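About us | Household robotics

Print this page | E-mail this page

Oment was set up by Mirela Bastos and Cleiton Evangelista to find out which chores a machine can do yet. We keep a list of 101 household jobs, from folding towels to putting fruit in a bowl, and try each one 50 times.

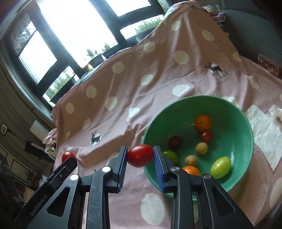 Of those, 20 are now done well enough for us to call them reliable. Soft and round things are still hard, and bedding is harder. Shop-floor work is tested separately at Veditport, under Wanpen Yimyam.

We do not sell robots. Our results are open to anyone who asks. Write to Shiuli Wanigasekara at the Oment office.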